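The Titenby Cloth Folding Project is a student robotics project at Drandthorpe, in which teams program a pair of robot arms to fold soft goods on a tabletop. It was started by Amedeo Grasso and Yuxi Tang as a two-term elective and is open to 17 students each year.

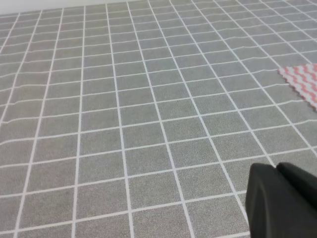
Students begin by driving the arms by hand and recording each attempt. The recordings are stored under the name Pai and shared between teams.
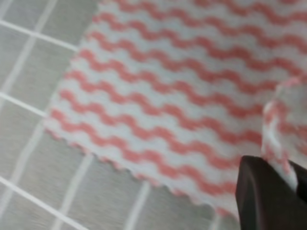
Who may enter the June contest?
Any team that has completed the elective and submitted its code for review.

The contest is judged on fold accuracy and time. Siwan Gough wrote the current rules.

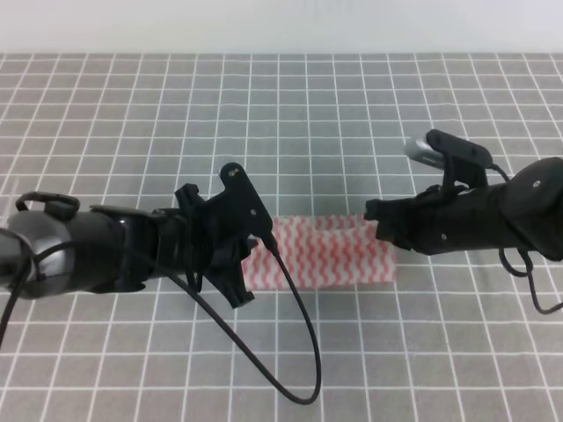

Scoring was revised after the first contest, when judges disagreed on what counted as a finished fold. The task is now defined for two arms working from opposite sides of a table, with a gridded tablecloth underneath. The striped white cloth is placed between the grippers — teams may not substitute their own. A training set of 4000 attempts is supplied.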